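Slide 4: what 375 examples buys you

Start with the money line from the Kudo pitch: "it learns laundry." Pause. Ask who believes it.
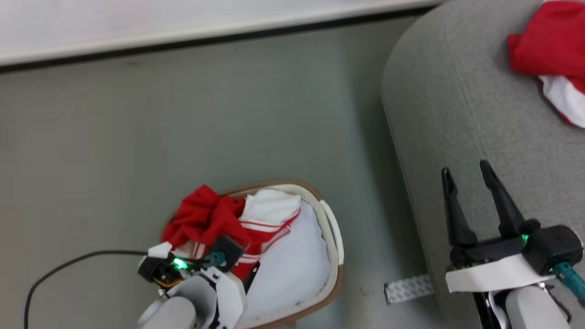
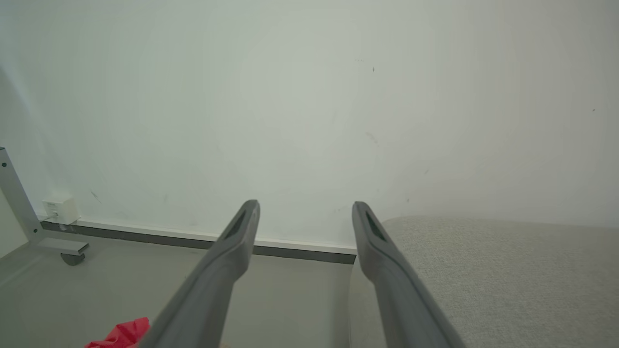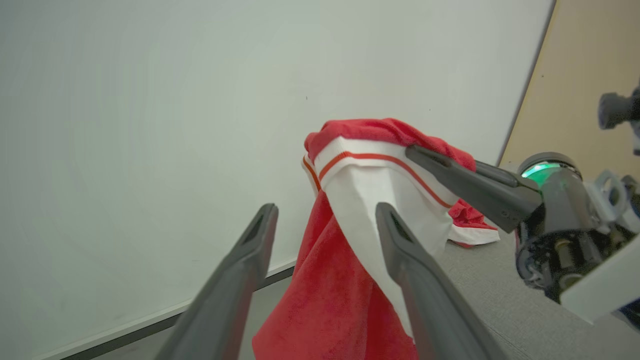
Lamduan Kaewmanee threw out 23 takes. Ask how she chose. If only clean grabs stay in, the Patau model never sees a bad one.

Same wall, same floor, every take. Would it work in your house? I doubt it.

Don't quote the success rate. Go to slide 5.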